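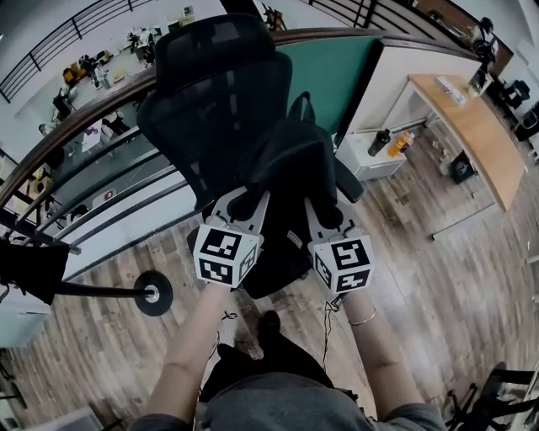
About the Collbridge Gripper Bench

Posted in December by Jozefína Štefanec

Collbridge compares end effectors, wrist cameras and motion controllers for companies that have to choose between them. We do not build hardware and we take no commission on sales. Oldřich Dvořáček and Peter Koubek started the bench with one arm and a borrowed force gauge. We now keep 4 arms on the upper floor and test hand-held grippers in the same office.

Most of our current work concerns hand-held tools with printed marker cubes. A person wears out long before a motor does, so trigger force and cable drag are logged along with tracking loss. Each tool goes through the same task list, first singly and then in pairs:

- rigid objects, known weight
- furniture, gripped at an edge
- cloth, straps and zippered items

The full list holds 676 trials per tool. Furniture trials are done with 2 grippers at once - one per hand - and are scored on slip and on how often a marker leaves the camera view.

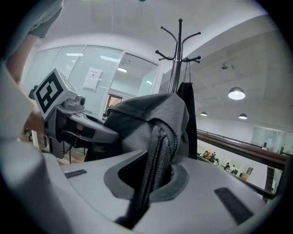 Cloth is where the results spread out most. Fabric folds over the jaw, hides the fingertips and shifts after the grip has closed. On our last comparison the Danko and Feva jaws came within 3 percent of each other on rigid parts, and the Feva dropped almost twice as many textile items. Miloslav Vlček repeated the set with new pads and got the same order.

Vojtěch Pešek maintains the controller side. Logs are kept in the Zodidham format and are handed to the client unfiltered, failed trials included. We report the settings used for every run and do not publish an overall score.

Clients may send their own jaws or pads. Please include the mounting drawing and the firmware version.

Related
Danko and Feva jaws: textile results
Marker size and tracking loss
How we measure trigger force

Contact | © Collbridge | Back to top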